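Uda cell, Wednesday

In at 7, Ankit already had the left arm powered down. Complaint from last week still stands: left wrist loses comms when the elbow folds right back, comes back on its own when you straighten it. Right arm fine throughout.

Swapped the purple lead on the left, base to wrist. Old one looked ok outside but went open circuit when I bent it by hand near the elbow, so that's that. Made the new loop a good bit slacker. Till reckons it was too tight from the day it was built at Wesham and I think he's right. Bagged the old one, labelled, drawer 4.

Re-did zero on both arms afterwards. Left elbow was out by 2 degrees, more than I'd like. Noted old and new offsets on the sheet inside the cupboard door — please don't write over them in biro again.

Then back to the handover job to give it some proper exercise. Right arm carries the little cylinder with the light blue cap and brings it in to meet the left gripper mid table. Worst case for the left cable becuase the elbow is folded hard the whole time.

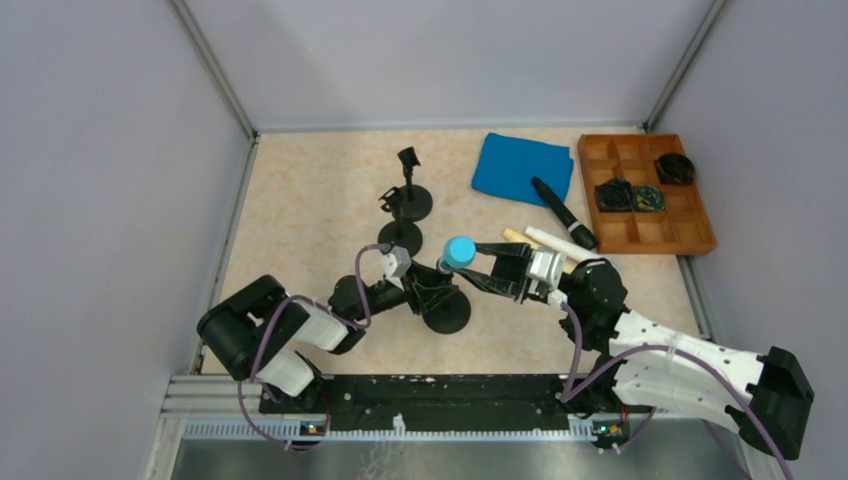
Ran it slow first, quarter speed, watching the loop. No dropouts. Then half speed, same. One gripper fault on the right but that was the torque limit I'd set too low on Monday's settings file, put back to the Cedthorpe values and it cleared.

Things to watch:
Left loop dips towards the front rail now it's longer. Doesn't catch at half speed. Not tried full. Might want a clip but where — anything on the elbow shell will just kill the cable again.
Rail bolts on left base, nipped up, one took nearly a quarter turn. Check again after the long run.
Fingers on the left gripper will need doing soon, Cuevas have quoted but no date.

Plan is 1,000 cycles overnight at half speed with logging on, if Till is happy to leave it going. If it drops out agian it's the connector at the wrist and not the lead, and then the wrist has to come off. Spare connectors are in with the servo horns, wrong box, I know.

Ankit to order two more leads, the longer ones. Still to do: same swap on the right arm before it goes the same way.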